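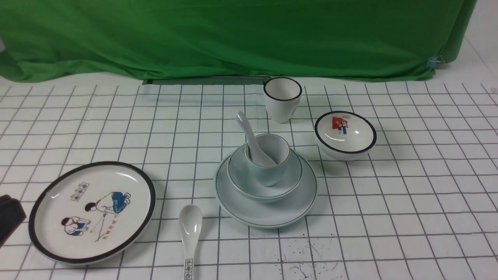 *Black-rimmed plate on the grid sheet, green cloth behind.*

**February, notebook, draft loss in the Kodbridge form editor**

Started 9:40 a.m. Picking up the bug Cindance reported: people fill in a long inspection form, leave the tab open over lunch, come back, and the draft is gone. They get a blank form with the right title. Support had it down as "user error, cleared browser data." I don't think so. The title lives in the same local database as the draft body, so if they had cleared the data the title would be gone too.

Background for anyone reading who hasn't touched this part of the code. Kodbridge saves drafts in the browser's IndexedDB, in two stores. One is `meta` (title, form version, last saved time), the other is `body` (the field values). Vosari sits between the editor and the database and does the queueing and syncing. The server copy is only made when the user presses Save or when the tab goes into the background, whichever happens first.

What I tried before lunch:

- Fresh profile in Chrome, long form, left it open with the tab visible. No loss.
- Same, tab in background. No loss.
- Same, tab in background, laptop lid shut and opened again. No loss the first time. Lost the body the second time.

So it can be reproduced but not every time. Wrote a script that fills the form, freezes the page through the dev tools protocol, waits, then wakes it. Ran it against Oakley, our staging server, while I did other things. It went through 382 runs and lost the body in 17 of them. In every one of those the `meta` record was fine and the `body` record existed but had an empty object in it.

That last part matters. The record wasn't evicted. Something wrote an empty object over it.

**Ruled out**

Storage eviction. Checked with `navigator.storage.estimate()` before and after. Usage is tiny against the quota. Also, eviction takes out everything for the origin together, and we still have `meta`.

Private windows. Cindance confirmed they don't use them, and the script doesn't either.

Extensions. The profile is clean.

The server sending back an empty draft. This was my favorite until I looked at the Oakley logs. The server has the right body every time it was sent one. I had the log time zone set wrong and lost half an hour to that. Oakley logs are in UTC, my laptop is not. Writing it down so I stop doing it.

Two tabs open on the same form. Worth keeping in mind as a separate problem (last writer wins, no warning), but the script only opens one tab.

**What is going on, first guess**

When the page is frozen, timers stop. When it thaws, they fire late, and so does anything that was queued behind them. The editor has an autosave timer. It also has a `visibilitychange` handler which saves right away. If the thaw happens before the form has been put back together, the autosave reads from an editor state with no fields in it and writes that out.

But why would the form need to be put back together after a freeze? A frozen page keeps its memory. So either the page was discarded and reloaded, or we tear the form down ourselves.

Checked `document.wasDiscarded`. False on the runs that lost data. So we tear it down ourselves. Searched for anything that unmounts the editor and found it in the session code: when the session check comes back late, the app shows the "Signing you back in" panel, and to do that it unmounts whatever is on screen. The editor goes away, the store gets reset, the panel shows for a moment, the session turns out to be fine, and the editor mounts again. The autosave timer was never canceled on unmount. If it fires in the gap, it saves the empty store.

That fits with the lunch break. It also fits with the lid.

Asked Jamie Inskip, who wrote the session panel, whether the unmount was on purpose. Answer: yes, there was a complaint a while back that form contents could be read on screen after a session had expired, and unmounting was the quickest fix. Fair enough. We shouldn't undo that. Jamie would prefer we keep the panel as it is and fix the timer, and I agree.

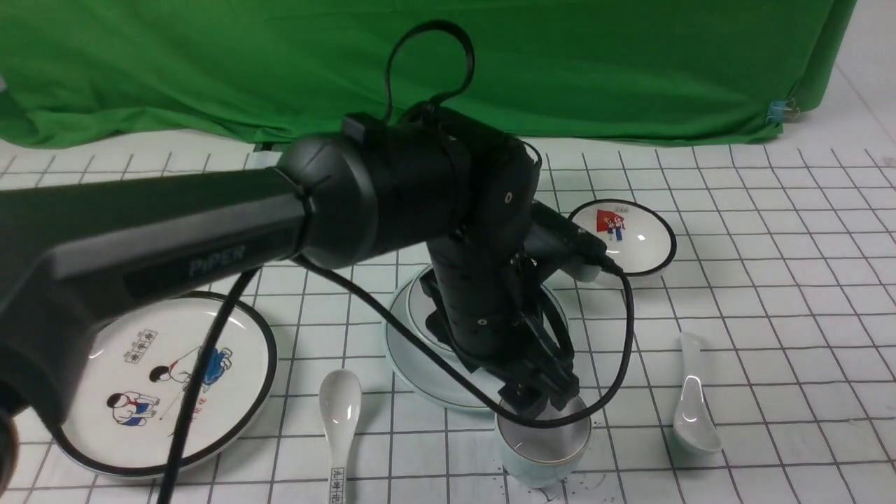

The Vosari retry path is the next thing to get straight, as canceling the timer only fixes half of it. A save that fails doesn't go back to the editor. It goes into the Vosari queue, waits, is tried again, and on success writes the result back to the same record it came from. In the notebook sketch I drew it as a loop and it came out looking like the black cable that drapes down across the table, curves around the little green cup and runs back up toward the wrist. The cup is the session check. The write goes all the way around it and arrives back near where it started without ever passing through it. So a stale write can come back after the user has signed in again and has typed new text, and nothing along the way asks if it's still wanted. I haven't seen this happen in the script output, but I can make it happen by hand if I block the network at the right moment.

**Changes made on the branch**

1. Cancel the autosave timer in the editor's cleanup function. Small change, should have been there from the start.
2. Refuse to write an empty body over one that has content, unless the user pressed Clear. Clear now passes a flag. Without the flag the write is dropped and logged.
3. Every draft record gets a revision number. Vosari compares it before the write-back and drops the write if the record has moved on.

The revision number means a schema bump, so the database goes to version 3. The upgrade step reads each old record and adds `rev: 0`. I tried the upgrade with a second tab still holding the old version open and it hung, as expected, because the old tab never closes its connection. Added a `versionchange` listener that closes it and shows a "Please reload" bar. The catch is that tabs already open on the current release don't have that listener, so for them the upgrade will wait until they are closed. I don't see a way around this other than shipping the listener first in its own release. Jamie thinks the same. Do that.

Ran the script again with changes 1 and 2 in place. No lost bodies on a full repeat of the same number of runs. The log shows the empty-write guard was never hit, which means change 1 was doing the work. I still want the guard in. If it does get hit in production I'd like to know.

Change 3 only has unit tests so far. The hand test with the blocked network passes on Chrome. Firefox passes too. In Safari I could not get the page to freeze on demand, so all I can say is that normal saving works there.

**Side notes**

The autosave interval is set in 3 places (editor config, Vosari defaults, and an override for tablets that I don't think has been read by anything since the tablet layout was merged). The editor config wins. Left the others alone for this branch but they should go.

`visibilitychange` fires more than I expected when a laptop wakes with an outside monitor plugged in. Harmless now, but it makes the log hard to read. Put the previous and next state on one line, which helps.

The "last saved" label in the editor is updated when the write is queued, and should be updated when it is finished. A user could look at that label, see a recent time and close the tab with nothing saved. Separate ticket, but I'd rate it above the two-tab problem. Cindance mentioned the label in their report ("it said saved") and we skipped over it.

For the drafts already lost: where the server has a copy, the body can be brought back from there. The client doesn't do it by itself because it trusts the local record whenever there is one. Could add a check, local body empty and server body not, then offer the server copy. Needs wording from support before it goes in. Sent them the question.

**Still to do**

- Split the `versionchange` listener out into its own small release.
- Review from Jamie on the session panel part, mostly to check that the panel still hides everything.
- Write-back test with real network loss, laptop on the phone hotspot.
- Ask Cindance which browser versions they have on the inspection laptops. The report only says "Chrome."
- Turn the freeze script into something that can run nightly on Oakley. At present it leaves its drafts behind, so it needs a cleanup step first.

Stopped 5:15 p.m. Branch is pushed, script is in the tools folder with a short readme.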